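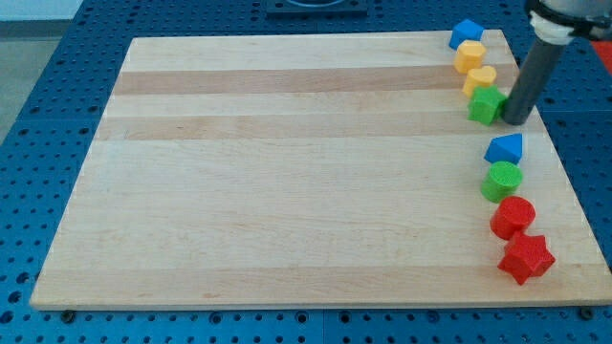 The line in the paper that caused the trouble was on page five, and Dorka had written it herself. It said that the arm had learned to leave room.

Vilmos Simon read it aloud in the kitchen at the end of the corridor, with the printout held up to the window so he could see through his own pencil marks on the back.

"Learned," he said. "Who says learned?"

"The runs say it."

"The runs say there's a gap."

Dorka poured out the rest of the tea and took her cup back down to the lab without answering him. It was July and the heating had been playing up since the long weekend, so she worked in her coat. The lab was on the ground floor of the old Bozsik building, on the side that faced the rail yard, and in winter the sun came in for about two hours and then went behind the wheat silos.

The work was called Losska. It had been Vilmos's name for it, after a town his grandmother talked about, and it had stuck because nobody else on the grant had wanted to name anything. The idea was easy to explain to visitors. You put coloured blocks on a board and told the arm to make a line of them. You didn't tell it where the line should start, or how straight it should be, or what order the colours went in. You let it push the blocks until it judged it was finished, and then you measured what it had made.

Most groups scored the finish. Dorka scored the middle. Every few seconds during a run her program took the positions of all the blocks and asked how many of them could still be moved without knocking another one. She called this the slack. A run with a lot of slack could be fixed if something went wrong. A run with none was a wall of blocks jammed together, and one bad push would spoil it.

What she had found was that in the good runs the arm kept a space open somewhere in the line until late. It put four blocks up one end and four down the other and worked in the space between. Nothing in the reward asked for that. She had checked the reward so many times she could have recited it.

At half past ten Vilmos came in and sat on the stool by the door.

"I'm not saying you're wrong," he said.

"You wrote 'no' in the margin."

"I wrote 'no' next to one word."

"It's the word the paper's about."

He rubbed his knees. He had run the lab for longer than she had been out of school, and he had a way of looking at the board instead of at the person he was talking to. "There's a gap because the tool is fat," he said. "It has to stand somewhere. If it's pushing the last block of the top lot, it's standing below it. So there's a space there the width of the tool. You'd get that from a broom handle."

"The gap's wider than the tool."

"By how much?"

"Depends on the run."

"There you are, then."

"That isn't an answer to anything," Dorka said.

He agreed that it wasn't, and they sat for a bit. A goods train went through and the window buzzed.

"Put a thin one on it," he said at last. "Same policy, thinner tool. If the gap shrinks, it's the broom handle. If it stays, I'll rub out my pencil."

The thin tool had to be made. The workshop at Levbridge did that sort of thing for the whole campus, and the man who ran the lathe there, Ferris, told her on the phone that he was booked up with pump fittings for the dairy people. She took the bus over and showed him the drawing anyway. He looked at it on the bench beside his sandwich.

"That's a stick," he said.

"It's a stick with a round end."

"What's it do?"

"It pushes blocks along a board."

"What for?"

She thought about telling him about slack. "To see where it leaves them," she said.

He had it done by four the next afternoon. It was lighter than she'd expected and it came wrapped in a page of the local paper, with the netball results on it.

She fitted it that evening after the others had left. It took longer than the old tool because the collar was tight and her hands were cold. She ran the calibration, found she had put in the wrong length, fixed that and ran it again. Then she laid the blocks out from the first of the starting sheets and pressed go.

She had decided on 36 runs. It was the same number as in the paper, from the same starting sheets, so that each thin run would have a fat run to stand beside. She had written the number on the whiteboard before she began, and the measure, and what would count as shrinking, and had taken a photo of the whiteboard and sent it to Vilmos so that neither of them could wriggle later. He had sent back a thumbs up.

The first run was hopeless. The thin tool slid off the side of a block and pushed its neighbour clean past where it should have been, then went back for it and did the same again. The arm gave up when the time ran out. The second was no better. She wrote both down as failures and ate a muesli bar standing up.

By the sixth or seventh she had stopped watching the blocks and only listened to the motors. There was a sound it made when it was about to change its mind, a short drop in pitch, and after a while she found she was waiting for it. Her sister rang and Dorka let it go to the message. Her sister was moving to Wesach at the end of the month and wanted to know if Dorka would take the dog.

She got through half the runs that night and went home on the last tram. In the morning she did the rest, with Vilmos on his stool for some of it, marking a thesis. He didn't look up much. Once, when the arm had a line nearly done and paused above it, he said, "Go on," quietly, and then seemed to remember he was on the other side.

After lunch she put the numbers into the sheet.

There were more failures than with the old tool, a lot more, and she had expected that. She left the failures in their own column. In the runs that finished, the gap was there. It opened at much the same point in the run and closed late, as it had before. It was narrower. It had not narrowed by as much as the tool had.

She looked at this for a while and then carried the laptop to the kitchen, where Vilmos was trying to get the lid off a jar.

"It shrank," she said.

He put the jar down.

"It shrank, but only part of the way. About half of it's your broom handle. The other half I can't account for."

He read the sheet from the top, scrolling with one finger. He asked why the eleventh run was missing a value and she showed him the note, where the overhead tracking had dropped out and she had thrown away the slack score but kept the finish. He asked whether she had decided on that before or after she saw the number. Before, she said. It was on the whiteboard.

"So it is," he said.

He went back to the top and read it again. Outside a man was hosing down the loading dock and the water was running under the gate.

"What did we say would count?" he asked.

"If it shrank by as much as the tool, you were right. If it didn't shrink at all, I was."

"And we didn't say anything for in between."

"No."

"Bit silly of us."

"Yes," Dorka said.

He got the lid off the jar with a tea towel and offered her a pickled onion, and she took one.

They rewrote page five that afternoon, sitting side by side at her desk. It was slow. He wanted "a tendency to maintain" and she said that was worse than no, it was mush. She wanted to keep "room" as it was the only plain word on the page. He let her have it. In the end the sentence said that the arm left room in the line, that part of this room was explained by the size of the tool, and that the rest was not explained by anything they had tested. The failures went in a table of their own underneath. Dorka thought the paper looked weaker with them there, and said so, and Vilmos said that it was weaker, and turned the page.

There was still the question of the other half. She had some thoughts about it. The policy had been trained with the fat tool, so it might only be carrying an old habit over, as a person who has driven a truck goes on taking corners wide. To find out you would have to train it again from nothing with the thin one, and that was weeks of machine time they would need to ask for. Or it might be the camera. Blocks close together were harder for it to tell apart, and an arm that couldn't see well might keep things separate for that reason alone. You could test that with bigger blocks, or a better lens.

She wrote both ideas on the whiteboard under the old number. Vilmos looked at them with his coat on and his bag over his shoulder.

"Which do you think it is?" he asked.

"I don't know."

"If you had to put money on it."

"The habit," she said. "But I'd like it not to be."

He nodded and said he would ask about the machine time in the morning. When he had gone she took the thin tool off and put the old one back, and did the collar up, and wiped the dust off the board with her sleeve. Then she rang her sister and said that she could have the dog until Christmas, but not after, and only if it came with its own bed.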